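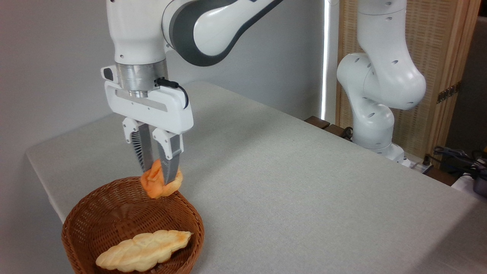
The Long Life of the Corner Bakery

August 24, 2018

The ovens at Osska are lit at three in the morning, six days a week, and have been for as long as anyone on the block can remember. By five the first trays are out. By seven there is a short line at the door, mostly people on the way to the bus, and by noon the best of it is gone.

Small bakeries like this one were supposed to have disappeared by now. Supermarkets began baking on site decades ago, and the price of a loaf in a chain store is still well below what an independent shop can charge. Rents have gone up in most downtowns. Flour and butter cost more than they did. Yet in Utemley, a town with one main street and a river at each end of it, there are three bakeries within a ten-minute walk, and all of them are making money.

They do it in different ways. Osska sells bread first and everything else second. Its range is short: a white tin loaf, a rye, a seeded round, rolls, and a few sweet things near the register. The rye takes two days from start to finish. The starter is fed in the afternoon, the dough is mixed that night, and the shaped loaves rest in a cold room until the following evening's work begins. Customers who want one on a Saturday have learned to order it by Thursday night.

Gekero, on the other side of the bridge, is mostly a pastry shop. The front room has eight stools and no tables. Almost everything it makes is built on laminated dough, the kind where butter is folded into the dough again and again until it bakes up in thin sheets. The work is slow and depends on temperature. If the butter is too warm it soaks into the dough and the layers are lost. If it is too cold it cracks. In summer the bakers start even earlier than usual to get the folding done before the kitchen heats up, and in the worst weeks of the year they drop two or three items from the menu.

Kaushik is the newest of the three. It opened in February of last year in what used to be a shoe repair shop, and the old counter is still in use. The shop sells savory pies, flatbreads and fried snacks alongside sweet pastries, and it stays open until eight in the evening, long after the other two have closed. That has turned out to be a good decision. A large share of its sales come after work, from people buying supper.

The math behind all this is tight. On a normal weekday Osska bakes 300 loaves. On a Saturday in December the number can go as high as 831, a figure written in pencil on the wall of the back room with the date beside it. The shop can't bake more than that, given the size of the oven, and it can't sell much less than its weekday number without losing money. Unsold bread is the biggest worry. A loaf left on the shelf at closing has already cost the shop its flour, its heat and a baker's time.

All three shops deal with leftovers, and all three have settled on different answers. Osska slices its day-old bread and sells it at half price the next morning from a shelf by the door. What remains after that is dried and ground into crumbs. Gekero soaks yesterday's croissants in syrup, fills them with almond cream and bakes them a second time. These now sell better than the plain ones, and on some days the shop has to hold back fresh croissants in order to have enough stale ones for the next morning. Kaushik makes smaller batches through the day and aims to have nothing left at eight.

Staffing is harder to solve. The hours are bad and the work is physical. A sack of flour is heavy, the floors are hard, and a baker who starts at three needs to be asleep by the time other people are sitting down to dinner. Younger workers often leave within a year. Gekero has tried to help by splitting the week so that each baker has only 3 early starts and spends the remaining shifts on prep and service, which begin later. It costs more in wages. Turnover has dropped, and the owners say they would not go back.

Osska went another way and moved more of its work to the evening before. Long, cold rises were already part of making rye, and the shop now uses them for the white loaf too. The dough is shaped by nine at night and goes straight into the oven in the morning. Some regulars noticed a change in flavor. The crust is darker and the crumb has a little more tang. A few complained, and most of them kept coming.

The customers are a mixed group. Early in the day they are commuters and builders. After nine there are parents with strollers, and later on, retired people who buy a small loaf and stay to talk. Few come in with a list. They look at what is on the shelves and choose from that, and a shop that looks bare at ten in the morning will lose sales even if a fresh tray is minutes away. Filling the display is a job in itself. Baskets are topped up before they run low, and the darkest and glossiest pieces go to the front.

Price comes up less often than might be expected. A loaf at Osska costs more than twice what the supermarket asks, and the shop says it hears more complaints about the closing time than about the cost. Small purchases help. Plenty of people who would not pay for an expensive dinner will pay for a good bun.

There are limits to how far any of this can grow. Osska was offered a second site last year, in a new development near the highway, and turned it down. The building had parking and a bigger kitchen, but the lease ran for ten years and the oven would have had to be bought new. Gekero sells to two cafes out of town and has a waiting list of others. It has no plans to add them. Kaushik is looking at the empty unit next door, which would give it room for a second fryer and a few tables.

For now the streets around the bridge smell of bread from before dawn, and of frying onions toward evening. On Mondays, when Osska is shut, the line outside Gekero is twice its usual length.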